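Tillgate Tile & Trowel
Home / Wall tiling / Grouts / Nusley Fine Wall Grout

Nusley Fine Wall Grout, Slate, 5 kg bag
Stock code 356
In stock, sent out within two working days
Other shades: Chalk, Oat, Dove, Pewter, Ink

We've stocked a lot of grouts over the years and this is the one we take home ourselves. Nusley is a cement-based powder grout for wall joints from 1 mm to 5 mm, ground very fine, and it mixes to something like thick yoghurt with hardly any stirring. It goes into narrow joints beautifully. It also stays workable for a good long while in the bucket, so if you are slow and fussy (most of us are, on our own walls) you won't be chipping half a batch into the bin.

Slate is the second darkest of the six shades. Wet, it looks nearly black and people ring us up worried. Leave it a couple of days and it settles to a proper dark grey with a touch of blue in it. Ink is the one to buy if you want black.

What it's for

Kitchen splashbacks, bathroom walls, shower walls, utility rooms, tiled fireplaces (the surround, please, never inside the firebox). Ceramic, porcelain and glazed tiles are all fine. It is a wall grout and it hasn't the strength for floors, so if you are doing a floor to match, have a look at the Nusley Floor Grout, which comes in Slate as well. The two are very close in colour once dry but they aren't from the same batch, and we'd keep a threshold or a skirting between them if you can.

For shower walls you still need a waterproof layer behind the tiles. Grout slows water down. It doesn't stop it.

Dark joints on pale tiles

Most of the Slate we sell ends up between white tiles, and we love it there. A white joint makes a wall read as one big shiny surface. Dark joints bring out the pattern, so the size and shape of the tile suddenly matters a great deal, and so does the way you've stacked it. A plain cheap tile can look wonderful like this! The flip side is that every wobble shows. If your spacing wanders by a millimetre you'd never spot it with Chalk, and you certainly will with Slate, so buy decent spacers and use a level on every third row or so. 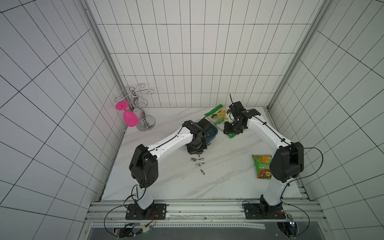
Choosing a shade really comes down to what else is in the room, and the worktop is the thing to start with. Lay your sample stick flat on it and then hold it up against the tile, in daylight and again with the lights on. Marble patterns are especially good company for dark grout, provided the veining is quiet. A pale top with faint grey veins wandering across it on the diagonal, like this one, leaves plenty of room for strong grout lines on white tiles, and the tall narrow shape on the back wall gets the most out of them. With a busier stone, full of thick dark veins, we'd drop back to Dove or Pewter and let the stone do the shouting. Oak and beech tops will take any shade in the range, and with very dark tops Slate looks smart but Oat can be a lovely surprise.

Inside corners deserve a word as well. With dark joints on two walls that meet, your eye goes straight to whether the lines carry on round. Mark the rows on both walls before you mix any adhesive. And don't grout the corner itself: it moves, and grout cracks when it moves. Use a flexible sealant or a metal trim. The Nusley sealant in Slate is a good match, a hair shinier than the grout until it has dulled down after a few weeks.

How much to buy

A 5 kg bag goes a long way on big tiles and not very far on small ones. Our most-asked-for white wall tile is the Flurnau Gloss, and with 2 mm joints one bag will cover a full kitchen splashback with plenty left for repairs. Mosaic sheets eat grout, so double what you first thought of. Measure your tile (length, width and thickness) and put it into the coverage table further down the page, or ring us with the sizes and we'll work it out while you're on the phone.

Always buy all your bags together and check the batch number printed on the seam. Where you've got two batches, tip the powder from both into one big dry bucket and stir it through before adding any water.

Mixing and using it

Wait until the tile adhesive has fully set, usually the next day. Scrape out any adhesive that has squeezed up into the joints, as pale adhesive will show through dark grout in little spots.

Put clean cold water in the bucket first and add powder to it, stirring slowly. Go by the ratio on the bag and weigh it if you've got kitchen scales. Extra water is the most common cause of patchy colour with any dark grout, and we have answered more emails about that than about everything else put together. Let the mix stand for five minutes, stir again, and off you go.

Work in areas of about a square metre. Push the grout in with a rubber float held at a steep angle, going across the joints diagonally so the edge doesn't dig in. We use the Naidu float, the green one with the soft edge, and it has spoilt us for all the others. Leave the surface until it has firmed up and gone a bit dull, then wipe with a sponge that is damp and well wrung out. Rinse the sponge often and change the water before it looks as if it needs it.

A haze will come up on the tiles as they dry. Buff it off with a dry cotton cloth the same evening. Leave it until the weekend and you'll want a haze remover, and sore arms.

Test first if your tiles have a crackle glaze, a matt unglazed face or a rough edge. Slate is strongly pigmented and it can lodge in tiny pits. Grout two or three offcuts on a piece of board, clean them up as you would the wall and see how they come out. Some tiles need a coat of sealer before grouting and the offcuts will tell you.

Looking after it

Warm water and a little washing-up liquid is plenty. Keep vinegar and limescale sprays away from it, they eat at the surface and leave dark grout looking chalky. In hard water areas you may get a pale bloom on the joints low down in a shower, and a wipe round with a squeegee after use keeps it off better than any product we sell.

In the bag

Weight: 5 kg
Colour: Slate
Joint width: 1 mm to 5 mm
Use: indoor walls
Working time in the bucket: 50 minutes at normal room temperature
Ready for light wiping down: next day
Ready for shower use: seven days
Shelf life: 12 months unopened, stored dry

Goes well with

Naidu soft-edge grout float
Nusley Flexible Sealant, Slate, 310 ml
Nusley sample sticks, set of six shades
Flurnau Gloss White wall tile, sold by the box of 30
Tillgate hydro sponge, twin pack

Questions we get asked

Can I put Slate over my old white grout?
Only if you rake the old stuff out to at least two thirds of the depth of the tile. A thin skin on top will flake. If the old joints are sound and you only want a colour change, a grout pen is less work, though you'll be topping it up every so often.

Is it all right behind a hob?
Yes. It doesn't mind heat from normal cooking. Wipe up oil splashes fairly soon, especially in the first month. A grout sealer there is worth the extra ten minutes.

Mine has dried lighter than the sample stick.
Give it a full week first. If it's still pale all over, it was probably mixed wet or washed too early. The good news is that a colour-boosting sealer brings it back very well indeed.

Do you sell smaller bags?
Slate and Chalk come in 2 kg tubs, code 121. The other shades are 5 kg only for the moment. We keep asking!

Delivery and returns

Unopened bags can come back to us within 30 days. Keep them off a concrete floor in the meantime, even in a dry garage. Collection from the Tillgate counter is free, and if you bring a tile with you we'll happily get the sample sticks out and have a good look at it together.

Page last updated Oct 6, 2024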